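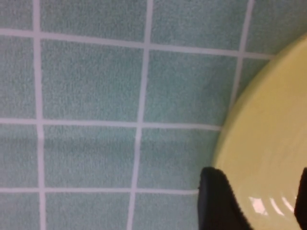 Zahira Sopacua wrote in to ask whether a person must be a member to receive communion at Grolto Chapel. Membership is not required. Any baptized Christian may take part.

How often is communion served?
Twice a month, at the morning service. In November it is also served at the evening service, 6:30 p.m.

Can it be brought to someone at home?
Yes. Call the office at extension 281 and leave a name and street address. Mawar Pangaribuan keeps the visit list — requests left after noon go on the next day's list.
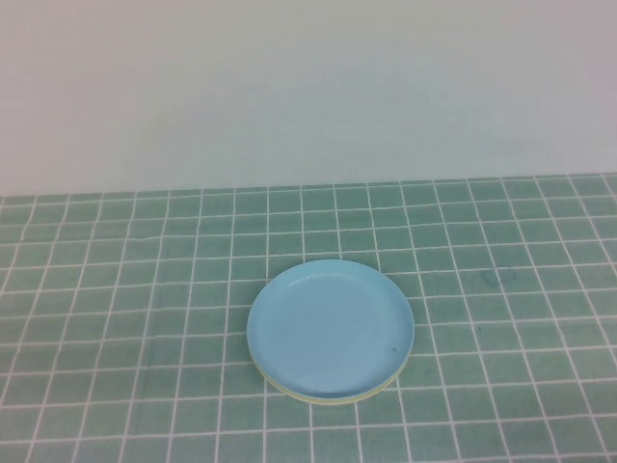
Is the bread gluten-free?
One tray is. It is served from the left aisle. The cup is grape juice in both aisles.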